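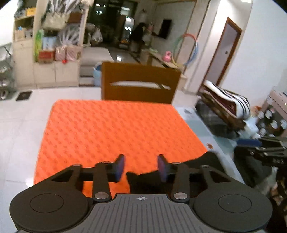 ## Orange mat slides on glossy tile

**tretow_72:** I have put the bright orange mat on the white tile floor. The pattern is nice, but my mat moves when I step on it. What do you use under it?

**Honeylyn Galang:** Rubber net from Skistora. I cut it a little smaller than the mat. Very happy with it.

**nuttall374:** I disagree with the net. Mine left marks on the tile after one summer. I prefer double tape at the corners.

**Honeylyn Galang:** Tape leaves glue, and this is worse! Please lift the net every month and wash under it.

**tretow_72:** Thank you both. I will try the net first. Is the thin one enough?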